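New pads on the Drurkix grippers, and they bite!

August has been gripper month at our place, and I'm having a great time with it. 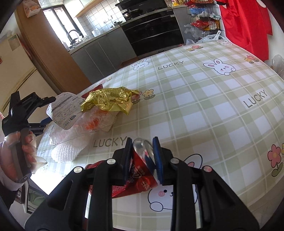

The old pads had gone shiny after 184 sessions, and anything slick would twist away the second I lifted it. I'd been blaming the linkage for weeks. Then Gaëtan Courtois, who looks after the same pair over at Faltora, told me to drag a fingernail across the ridges, and there was hardly any ridge left to feel. So I ordered a fresh set from Bremik, and I have to say I love working on these things (four pivot screws, everything out in the open, nothing glued shut except the pads themselves).

Peeling the old ones took longer than anything else. A plastic scraper gets the rubber off, but the glue underneath needs alcohol and patience. Wipe, wait, wipe again. I pressed each new pad on with a small clamp and left it overnight, then backed the pivots off a quarter turn, put one drop of light oil on each and snugged them up until the fingers closed evenly. Go easy here! Too tight and the jaws stick halfway.

After that it was the fun part, 40 slow closes, then 200 at normal speed, checking the gap between the fingertips every so often. One side had drifted a hair by close 122, so I reset that screw and started the count over. The second gripper behaved from the first squeeze.

Lewis wants the spare pads for his pair, so I'll be doing all this again next week.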